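Deston producer on series two, the late slot and the ending that split viewers

The second series of Deston starts later this month, and its producer says the team has spent most of the past year arguing over the first episode.

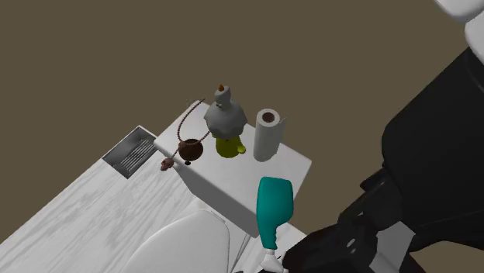
"We had four versions of that opening," she said. "One of them began on the ferry, one began in court, and for a long time I was the only person who liked the court one. I lost. It begins on the ferry."

The drama, made by Wetorine, follows two sisters who inherit a failing bus company in the coastal town of Dikgate. The first series ended with the younger sister signing the business over to a rival without telling anyone, and the credits rolled before her family found out. Plenty of viewers wrote in to complain.

"I read all of the letters I was sent," the producer said. "Most were from people who thought an episode was missing. One man had rung his television company to ask for it. I can see why they were cross, but we didn't know then that we'd get a second series, and I didn't want to tie everything up in five minutes just in case."

The new run picks up 8 months later. There are six episodes, as before, but each is now 42 minutes long, a little shorter than last time. She said the cut came from the channel and she was against it at first.

"It changed how we wrote. In series one there are scenes where somebody makes tea and looks out of the window, and I like those scenes, but there are too many of them. You can't do that now. The scripts are tighter and the director had less to throw away at the end."

Filming took place in the spring, with the last of the outdoor work done in May. The depot scenes were shot at a real garage on the edge of town, which was still being used during the day, so the cast and crew worked nights for two weeks. For the public meeting in episode three the production asked local people to come along as extras and 200 turned up.

"We'd planned for far fewer. The catering ran out by nine o'clock and somebody had to drive to the chip shop," she said. "But the hall looks full on screen, and it sounds full, and you can't fake that very well. Some of them heckled when they weren't meant to. We kept two of the heckles."

Both leads are back. The part of the uncle has been recast after the original actor took a long stage job, and she was asked whether the programme would explain the change.

"No. He walks in and he's the uncle. I think an audience gives you about one scene to get used to it and then they want the story to get on."

There is also a new character, the owner of Oyelaran, the rival coach firm that was only talked about in the first series. She described him as polite, tidy and hard to dislike – "a man who remembers your birthday and then buys your building". He appears in every episode.

The move to a later slot has been taken by some as a sign that the channel has lost faith in the show. The producer said she had asked about this directly and was told the earlier hour was needed for sport.

"I'd have liked to keep the old time. My mother goes to bed at ten. But more than half of the people who saw series one watched it days afterwards, so I'm not going to lose sleep over it."

On whether there will be a third series, she would say only that the writers have an outline and that it has not been paid for. This time, she said, the last episode has a proper ending, although one question is left open.

"It's a small one, to do with the house. If we never come back, people will manage without knowing."

She has already started on another project, a comedy set in a driving test centre, which she hopes to film next year. The scripts are unfinished and no cast has been approached.

Deston series 2 begins on Sat 6 July at 10pm, with the remaining episodes shown weekly.

Recent items
Quiz final moved to Sunday evening
Soap wedding to be shown in hour-long special
Dance contest judges confirmed for autumn
Five dramas to catch up on before they leave
Review: a slow start for the new hospital series

Contact us | Corrections | Privacy | © All rights reserved | Back to top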